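ok made it to the Omora open day in Ovdale. train was late so I missed the welcome talk, posting as I go, sorry for typos

first impression - much smaller than I pictured. it's an office. desks, brick wall, aircon going flat out. 30 of us signed up and it felt like most of them were ahead of me in the queue for coffee

sign in sheet, sticky name tag, then straight in. no safety video, which suited me

so the bit everyone came for is the hand-held grippers. you hold the thing and do the job yourself, and the recordings go off to train the arms. they call the whole setup Brilar. two fingers, you squeeze, they close

they let you have a proper go!! 9 minutes each, someone on a timer. my task was cups onto saucers. sounds like nothing. dropped the first cup, put the second one down on its side

heavier on the wrist than youd think. by the end my forearm had opinions

asked how many goes it takes before a recording is any good. answer was they throw out nearly 100 from every new person while you get your hand in. felt a bit better about the cups after that

bloke next to me was a natural, stacked the lot first try. turns out he ices cakes for a living. fair enough

numbers for those who asked - the cups job has 850 good recordings so far and they want a lot more before January. didn't catch what the target is, someone was grinding coffee beans right then

Q from the replies: no, didn't see a full arm running today. those are over at the Eberhard site and that's a seperate tour, bookings only. I've put my name down

another Q: yes you can bring kids. there was one about ten who was miles better at it than the adults and knew it

the talk on markers was the best part for me. the black and white squares on top of the grippers tell the software where the tool is and which way it's tilted. cover one with your sleeve and that go is useless, so sleeves up. I had a big jumper on, of course

small gripe, the handouts ran out before my group got there. and parking is hopeless, take the train even if it's late

free sausage sizzle out the back after. onions were spot on. only one sauce but I'll live

they're doing another one after the holidays, same place I think. will post the link when its up

last one before my phone dies
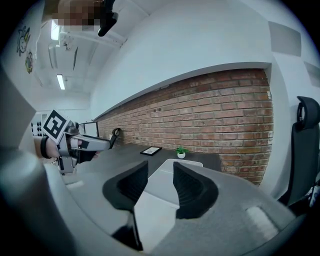

Grippers out at the Omora open day, Ovdale, 2024-12-20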